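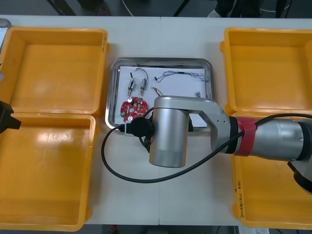
Open yellow bins and a steel tray of small electronic parts on a white worktable.

Plidville Visitor Office
1/9 The Visitor Office is publishing its guidance for travelers using the lake route between Plidville and Arnine this season. The boat service resumes in May. Please read the full thread before you book, as several arrangements differ from last year.

Plidville Visitor Office
2/9 The route covers 121 miles in total: a morning coach from Plidville to Vachon, the lake crossing, and a second coach into Arnine. A single ticket covers all three parts. Tickets for the crossing alone are sold only at the Vachon landing.

Plidville Visitor Office
3/9 The first coach leaves Plidville at 7:40 a.m. from the stop on Mill Street. The old stop beside the post office is no longer in use. Travelers staying at the north end of town should allow extra time to walk down, particularly with luggage.

Plidville Visitor Office
4/9 Each boat carries 50 passengers. Seats are not assigned. Families and groups who wish to sit together are asked to be at the landing before boarding opens at 10:15 a.m. The upper deck is reached by stairs only – the lower deck has level access and an accessible restroom.

Plidville Visitor Office
5/9 Luggage: one large bag and one small bag per person. Bicycles travel on the lower deck and must be reserved when the ticket is bought. There are five bicycle spaces on each sailing. Electric bicycles are accepted with the battery removed and carried by the owner.

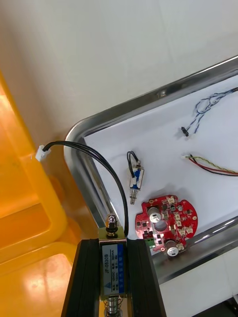
Push-pull solenoid, 12VDC, model number JF-0530B on the label.

Plidville Visitor Office
6/9 Those who prefer to break the journey may stay one night in Vachon and continue on the same ticket the following day. Please tell the driver of the first coach so that your place on the crossing can be released. Rooms in Vachon are limited and the Visitor Office does not hold any.

Plidville Visitor Office
7/9 Mereana Bright will again lead the short harbor walk at Vachon for passengers waiting to board. It takes nearly an hour and starts from the ticket window at 9:10 a.m. There is no charge. The path is gravel and has one steep section near the boathouse.

Plidville Visitor Office
8/9 In high wind the crossing is replaced by a coach along the shore road. This adds two hours, and the last connection to Arnine is held until the coach arrives. Notices are posted on this account by 6:30 a.m. on the day of travel. Passengers who decide not to travel will receive a full refund.

Plidville Visitor Office
9/9 Printed timetables may be collected from our front desk or from the Arnine station office. Questions about group travel should be addressed to Veronika Kozma, Visitor Services, at the Plidville desk. Replies to this thread are read during office hours, 9 a.m. to 4 p.m.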